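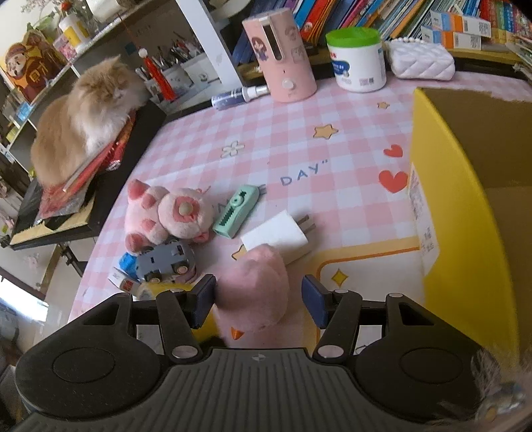
*Padded fingers closed on a pink plush toy. Soft, fuzzy objects like this one are where the fault shows up first.*

# Fixing a gripper that reports "closed" while it's holding something

Applies to: the Ernex hand-held gripper, with the Visser logger on any version that still has the old calibration screen. You'll need an hour, a small hex driver, calipers, and a tolerance for being wrong about the cause twice.

## What goes wrong

You pick up a toy. The fingers are plainly around the toy. The log says the fingers are touching each other, and has been saying so with total confidence for the whole recording.

We lost 74 recordings out of 195 to this before Anum Sandhu plotted finger width for the whole batch and asked why we had so many videos of objects being lifted by nothing. Width sat at zero in every one of them. The video was fine, the motion track was fine, and the software had raised no warning, as a width of zero is a perfectly legal number.

Hard objects mostly hid the problem. A wooden block that reads 4 mm too narrow still reads like a block. A plush toy squashes down to very little at the grip point, so a few millimeters of error takes it all the way to zero, where the logger clips it and moves on.

## Before you start

Back up the calibration file. The Visser screen has a button marked **Reset** next to the one marked **Read**, they are the same gray, and I have pressed the wrong one more often than I plan to admit in a public document.

Then look at the tail of the log for a bad recording:

```
width_mm: 0.0
width_raw: -3.8
clip: 1
```

If `clip` is 1 while there is an object in the fingers, you have this fault. If `clip` is 0 and the width is simply frozen, you have a cable problem and should go read the cable page, which is shorter and more cheerful.

## Step 1: Check the pads

Close the fingers on nothing and look at them from the side. The rubber pads should meet flat along their whole length. Ours met at the tips and left a gap behind, which meant one pad had started to lift.

1. Press along each pad with a thumb. Any give at the edge counts as lifting.
2. Wipe both pads with a damp cloth and let them dry. Plush fibers and pet hair build up on rubber quickly, and a felted layer of the stuff changes both the grip and the closing position.
3. If a pad is lifting, peel it off completely. Gluing down one corner lasts about a day.
4. Stick on a new Haltileck pad, starting at the tip and working back.

Haltileck sells two thicknesses in identical bags. Measure the new pad against the old one. If they differ, replace both fingers, or you will have repaired the gripper into a new and more interesting fault.

## Step 2: Check the pivot pins

Everything between the handle and the fingers hangs on the pivot pins in the linkage. Hold the body still, take one finger by the tip, and wiggle it sideways. Then do the other one.

A little movement is normal. A click is not. On our gripper the left arm clicked, and the pin closest to the body could be turned with a fingernail. Each time the fingers closed hard on something, that arm settled in a slightly different spot, and the sensor in the body had no way of knowing.

To fix it:

1. Unplug the gripper. The fingers can move when the logger restarts, and the linkage will happily include your skin in the mechanism. Sizwe Buthelezi had a blood blister for a week and brought it up in every meeting.
2. Back the loose pin out and clean off whatever is on the thread.
3. Add one small drop of Statico low-strength threadlocker. One. If it runs into the joint, the arm will be very secure and will also never move again.
4. Tighten until the click is gone, then open and close the fingers by hand. They should swing under their own weight when you tilt the body.
5. Leave it alone overnight. The bottle claims you can skip this.

## Step 3: Redo the zero

Now the mechanics are sound, and the calibration belongs to a gripper that no longer exists.

1. Plug in, open the calibration screen, and fully open the fingers. Measure the gap between the pads with calipers. Ours is 85 mm. Type in what you measured, even if the sticker says something else.
2. Close the fingers on nothing, using the force you'd use on a real object. Press **Read**.
3. Slide a spacer of known thickness between the pads and close again. The reading should be within half a millimeter.
4. Open, close, and repeat step 3 several times. If the number wanders, go back to the pins.

The original mistake was mine and it was in step 2. I had zeroed the gripper with a gentle squeeze, on the theory that being gentle with equipment is good. The pads compress under a working grip, so every firm grasp came out below zero. With the loose pin on top of that, the two errors added up nicely.

## Step 4: Test on something soft

Don't sign off on a wooden block. Use the squashiest thing on the table and grip it the way you would during a normal recording.

- Grip it, hold for a few seconds, let go.
- Grip it again by a thinner part, such as an ear or a foot.
- Lift it and tilt the gripper to each side.

`clip` should stay at 0 the entire time, and `width_mm` should never touch zero until the fingers are empty. If it touches zero on the thin parts only, your zero point is still slightly high. Repeat step 3 of the calibration with a thinner spacer.

## Make it complain next time

The logger won't warn you by default. Add this to the settings file:

```
warn_on_clip: true
clip_hold_s: 1.5
```

You'll get a beep whenever the width has been clipped for longer than a second and a half. It also beeps if you hold the empty fingers shut, so there will be some beeping while people fidget. Leave it on anyway.

## What about the bad recordings?

If `width_raw` was saved, you can add the offset back in and most of them come out usable. Anything from before the October update saved only the clipped value, and those have to be recorded again. Check for `width_raw` first and delete second. Sizwe and I did it in the other order.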